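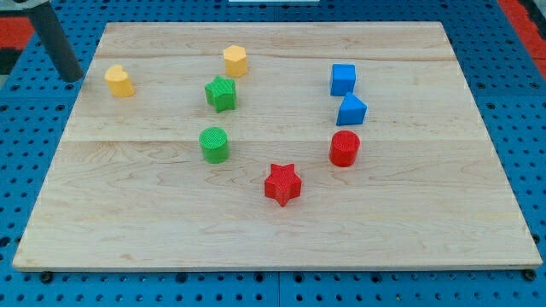
3. Shape block sets and sorting boards

Reporting period: August to 16 September 2018
Prepared by: Irena Kaczmarczyk, Keltamville workshop
For: Kha Võ, Potia small grants

3.1 Status

The block design is settled. The trial set has eight blocks in yellow, green, blue and red, two of each color. The yellow pair is a heart and a hexagon, and the green pair is a star and a cylinder. All are short upright prisms that a child can pick up from the sides or the top. Total output to the end of the period is 1312 blocks, against a plan of 1666. The shortfall is mostly in red, where one delivery of material was late.

3.2 Boards

The board is a light wood with visible joins between the planks. We kept the surface plain, with no printed outlines or recesses, so that the same board can be used for sorting by color, sorting by shape and copying a layout. The pale surface gives good contrast with all four colors. Yellow is the weakest of them under warm lighting but was accepted by the teachers at Flitau.

Of the 20 boards glued up, 17 passed inspection. Three had a step at a plank join that could be felt with a fingertip. Two of these have been planed again and will be rechecked. The third is scrap.

3.3 Block finish

The top of the star has a fine ribbed texture and the top of the cylinder a grid pattern. Both were left as made. Sanding them flat added time to each block and rounded the edges of the star points, which made the shape harder to tell by touch. Side faces get a light pass only.

3.4 Open items

- Red material: second delivery confirmed, date still to come from Tô.
- Storage bags: sample received, drawstring too long, returned for shortening.
- Activity cards: text final, drawings for the last two cards outstanding.

3.5 Budget

Spending on wood is slightly over plan due to the scrapped board and the extra planing. Spending on packaging is under plan and covers the difference. No change to the grant total is requested. We do ask for approval to move the unspent packaging amount to the wood line - the form is attached as Annex B.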